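Plate racks: your questions answered

We get a steady stream of emails about the wooden plate racks, most of them asking the same handful of things. The answers are below. If yours isn't covered, use the contact form and put "rack" in the subject line so it reaches the right inbox.

Which racks do you sell?

There are two. The Clito is the smaller, a flat rack made from a pair of bars joined by dowels, meant to stand on a worktop or table. The Plelon is the wall version, with two shelves and a rail underneath for cups. Both are made in our Friesen workshop. The questions on this page are mainly about the Clito, as the Plelon has its own fitting guide which comes in the box.

What wood are they made from?

Beech for the bars and the dowels. It's pale when new and turns slightly more yellow over a year or two, faster if the rack stands near a window. We don't stain it. Small differences in colour between one bar and the other are normal and we don't accept returns for them.

Will my plates fit?

Most dinner plates up to 300 mm across will stand in the Clito without trouble. Larger plates will go in but lean further back and may touch the plate behind, so leave an empty slot after each one. Side plates and saucers fit anywhere.

The thing that catches people out is thickness. A thick stoneware plate with a rolled edge can be too fat to drop between the dowels. Measure the rim at its thickest point before ordering and compare it with the slot width on the product page.

What about bowls?

Shallow pasta bowls, yes. Deep cereal bowls, no. They tip forward and take up three slots each, and you're better off turning them upside down on a tea towel.

Which way round should plates go in?

All facing the same way, with the eating surface towards you if you're right-handed and filling from the back. Start with the largest plates in the back row and work forward. If you put the small ones at the back you'll be reaching over the big ones to get at them, and sooner or later a sleeve will catch.

How do I put a plate in without chipping it?

Hold it by the rim at the top or the side, keep it upright, and lower it until the bottom edge is sitting between the dowels. Then let it lean before you let go. Chips nearly always come from dropping the plate the last centimetre or from knocking it against its neighbour on the way down. Wet plates are slippery, so shake off the worst of the water over the sink first.
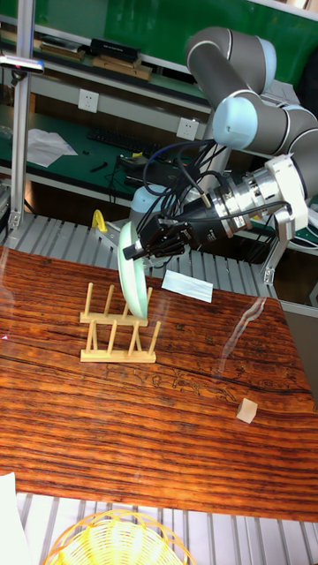
Taking plates out is the same in reverse: straight up until the rim is clear of the dowels, then towards you. Pulling a plate forward while it is still in the slot puts a sideways load on the dowels, and that is how they work loose. If a plate seems stuck, it has probably swung round and wedged at an angle. Turn it back square and it will lift.

Can I stand the rack straight on a wooden table?

You can for dry plates. For wet ones, put something under it. The Clito has no tray, so water runs down the plate, along the bar and onto whatever is underneath. A varnished or oiled table will cope with a few drips if you wipe them up, but water left overnight under the bars can leave a white mark on varnish and a dark one on bare or oiled wood. Old tables with cracks and knots need more care again, as water sits in the cracks where a cloth doesn't reach.

A folded tea towel is fine. So is a baking tray. We also sell the Skoketti mat, which is cut to fit under the rack with a margin all round.

My table has a white mark on it already. What can I do?

If it's a faint cloudy patch in varnish, leave it for a few days in a warm room and see whether it fades. Many do. If it's still there after that, rub it gently with a soft cloth and a little furniture wax, going with the grain. Try it on a spot that doesn't show first. Dark marks are a bigger job and usually mean sanding, and we'd suggest asking someone who refinishes furniture.

Look at the patch from more than one side before you start. On a shiny tabletop, reflected light can look very much like a stain.

Does the rack slide about?

On a smooth, glossy surface it can, mainly when it's nearly empty. Once there are a few plates in it, the weight holds it still. You can stick thin felt or cork pads under the bars, though felt stays damp, so choose cork if you dry dishes in it every day.

Can I keep plates in it all the time?

Plenty of people do, and it's handy if you're short of cupboard space. Plates stored on edge don't scratch each other the way stacked ones can, and you can take one from the middle without lifting the rest. They will gather a bit of dust, so use them in turn — front to back one week, back to front the next — or the same few will do all the work.

We wouldn't leave a full rack on a table that gets bumped, or near the edge where small children can reach it.

Where should I put cutlery?

Not in the rack. Knives and forks fall through the gaps between dowels, and a wet knife lying against the wood leaves a grey stain. Any jar or pot will do for draining them. Keep woven baskets for dry cutlery and napkins, as wicker goes mouldy if it's wetted often and not aired.

How do I clean it?

Wipe it down with a damp cloth and a drop of washing-up liquid, then dry it standing on end so that air gets to both sides. Do this once a week if it's in daily use. An old toothbrush is good for the place where each dowel meets the bar, where limescale builds up in hard-water areas.

Don't put it in the dishwasher and don't leave it to soak. Both will swell the joints.

Does it need oiling?

A couple of times a year is enough. Use a food-safe mineral oil, rub on a thin coat, leave it for an hour and wipe off what hasn't gone in. Leave the rack empty overnight before putting plates back. Avoid olive or sunflower oil, which go sticky and start to smell.

There are black spots on the bars. Is that mould?

Probably, if they're on the underside. It means the rack has been standing in water. Scrub the spots with white vinegar, rinse, and let the rack dry fully for a day or two somewhere airy. Light sanding will take off what's left. Oil it afterwards, and lift it off the surface to dry at the end of each day.

One of the dowels has come loose. Can I fix it?

Yes. Pull it out, scrape off the old glue, put a small amount of waterproof wood glue in the hole and tap the dowel back with something soft. Leave it until the next day. If the dowel is broken, we can post you a spare. Quote part number 595 and tell us how many you need. Spares are free in the first 2 years and cost only the postage after that.

How long will delivery take?

The Clito is normally in stock and leaves us within 3 working days. The Plelon is made in batches and can take longer, particularly in November, when orders pick up before Christmas. The product page shows the current wait.

Can I send it back?

Unused racks can be returned in their box for a refund. Once a rack has been wetted or oiled we can't resell it, so please check the plate measurements before you use it for the first time. Faults are a different matter: send us a photograph of the damage and your order number through the contact form, and we'll arrange a repair or a replacement.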